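Thread: **First arm for a small packing shop – what did you really end up spending?**

**grondcombe_dan** wrote:

So we're finally doing it. I run a little contract packing outfit (three of us plus my sister in the busy season) and the plan is one arm on one table, dropping parts into divided crates for a customer who wants every piece in its own slot. I've been building the cell in simulation at night before I let go of any money, and I've got a quote from Biladholm that looks fine on the first page and scary on the second.

The arm itself I'm okay with. It's everything hanging off it that I can't get a feel for. Grippers, fingers, mount, the crate locating bits, guarding, somebody to hook it all up. My spreadsheet has a line that just says "stuff" and it's at $3000 now. 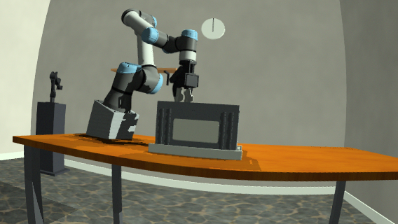 Anyway, my real question is whether I should spend on a second set of fingers from day one or just get one set and find out. Tzu-hsuan Shek at Biladholm says get both. She also sells both, so, you know.

**palletqueen** wrote:

Get one set. You will change your mind about the fingers in the first month, guaranteed, and then you own two wrong sets.

Also split up that "stuff" line tonight! Mine had a line like that and it ate the whole February budget. Cables, a decent e-stop, brackets, feet for the table, a spare power supply... all of it lands there.

**c_hsieh** wrote:

Gonna disagree with palletqueen. If the parts are all close to one size, sure, one set. But Dan, you said "pieces" and I remember from your other thread that you've got fat ones and small ones going in the same crate. A finger that hugs the fat one can be way too wide to get down between dividers next to a part that's already in. I'd price the second set now even if you don't order it.

And please, put a number on your time. I spent my evenings on ours for a whole winter and called it free.

– Chak-lun Hsieh, Cheung (we do small hardware kits)

**grondcombe_dan** wrote:

Okay fair, the small ones are a worry. I went back and spent tonight on nothing but the grip and the crate corner. The model has a green part with a round cap on it, and I've got the pads closing on the brown collar under the cap instead of on the fat body. I like that a lot better on paper. The bodies are rounded and I never trusted squeezing them.

So here's where my shopping list is, please pick it apart:

1. Arm and controller, per the quote. Not touching this one.
2. Gripper, plus one set of scooped fingers with thin pads. Spare pads too, I'm assuming they wear out like everything else made of rubber.
3. Crate locating. I want the crate to land in the same place every time, so bars and small blocks screwed down to a plate. I can make those myself if I borrow a drill press.

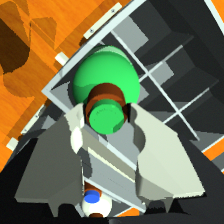
4. Table. I have one. It's wood. I know, I know.
5. Install and training. Biladholm wants 5 days and I think I can live with fewer.
6. Contingency, $500 for now.

**palletqueen** wrote:

$500 contingency on a first robot, oh Dan. Bless you.

The collar grip is smart though, I'll give you that. Ask your customer whether the collar is allowed to get scuffed before you fall in love with it. We lost a job over pad marks on a visible face.

**jelureo_fan** wrote:

Wood table is my fight to pick. Wood moves with the weather, and you'll be re-teaching positions and cursing. I'd go for a steel top, and if anything gets washed down near it, 304 stainless. Yes it costs more. We run the Jelureo stand with a bolted plate and I haven't touched a taught position since we put it in.

**c_hsieh** wrote:

Eh, I wouldn't buy a fancy stand for this. Thick plate bolted on top of the wood table, arm and crate locators both on the same plate. If the table creeps a bit they move together. That's what we have at Cheung and it's been boring in a good way.

Keep the training days, all of them. You'll want your sister in the room too, or you'll be the only person who can clear a fault and you'll never get a vacation again.

**grondcombe_dan** wrote:

Shared plate, sold. I hadn't thought about putting the arm and the crate on the same piece, I was going to mount them separately like a genius.

Asking the customer about the collar tomorrow morning. And fine, I'm bumping the contingency and leaving the training alone. Still not buying the second fingers, but I've asked Tzu-hsuan to put them on the quote as an option so I can stare at the number.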